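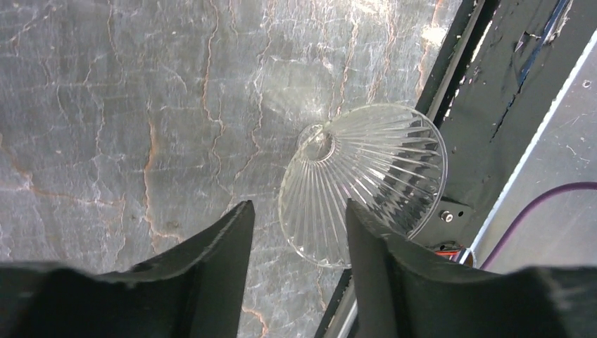

Leaving the Kitchen Before a Long Trip, and Coming Home to It

I used to do all my packing first and my kitchen last, generally with the cab already outside, and I came home to some very unpleasant refrigerators that way. These days I start on the kitchen three days before we fly and leave the suitcases for the evening before (clothes can be thrown in at the last minute, a crisper drawer can't be emptied nicely at five in the morning!). Most of what follows I learned from my sister-in-law, Sarita Mishra, who is away for work half the year and has it down to a quiet sort of routine.

Three days out

Stop shopping. I know that sounds obvious, but I was a great one for picking up "just a few things" on the way home and then throwing away a whole bag of spinach. Make soup or a frittata out of whatever is soft. Bread goes in the freezer, sliced, so there is toast the night you get back. Hard cheese will generally wait for you if it's well wrapped. Milk won't, so buy the small carton this week.

Check the dates on your eggs while you're in there, and give a neighbor the ones that won't last. Ours gets the bananas too, whether she wants them or not.

The night before

Run the dishwasher, empty it, and leave the door propped open a couple of inches. A closed dishwasher gets a smell that takes two or three empty cycles to shift. Do the same with the washing machine if yours lives in the kitchen, and take any damp dish towels out of the room altogether.

Pour a kettle of hot water and a squirt of dish soap down the sink, then wipe out the drain basket. If you have a garbage disposal, run it with plenty of cold water. We were once away through most of November and the trap under the little bar sink dried right out, so now I put the stopper in that one before we go.

Go through the trash, and don't forget the compost pail under the counter. I have forgotten the compost pail.

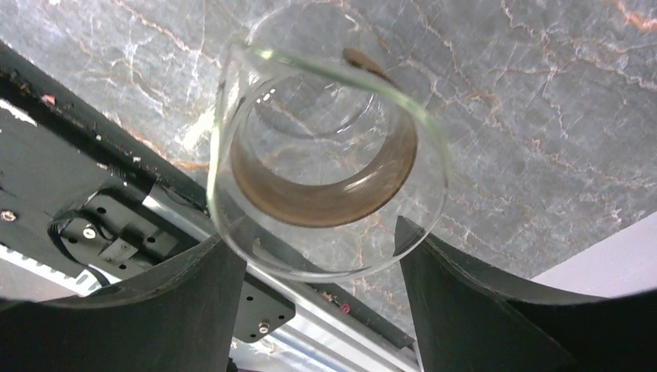
Unplug the toaster, the kettle and the coffee maker, but leave the fridge alone unless you'll be gone for months. If you do turn it off, empty it completely, dry the inside with an old towel and wedge the door so it can't swing shut. A small open box of baking soda on the middle shelf does no harm either.

The coin in the cup

You may already know this one. Freeze a cup of water solid, set a coin on top of the ice, and put it back in the freezer. If the coin is still on top when you come home, the freezer stayed cold. If it has sunk and been frozen in, the power was off long enough for things to thaw, and I would throw out the meat and the ice cream without thinking too hard about it.

What to leave for the first night

You'll land hungry and cross, and the stores may well be shut. I leave a box of pasta and a jar of sauce right on the counter, with a can of soup for whoever doesn't want pasta, and tea bags by the kettle. Shelf-stable milk is a lovely thing to have in the cupboard for the first morning. I also write a short shopping list before we go, while I still remember what we ran out of.

When you get back

Open a window before you open a suitcase. Run every tap for a minute or two, cold and then hot, and throw out whatever was sitting in the ice maker. Give the counters a wipe even if they look fine – dust settles whether you're there or not. Glasses that have stood on an open shelf want a rinse as well.

Then plug the kettle back in and sit down. The laundry can wait until morning.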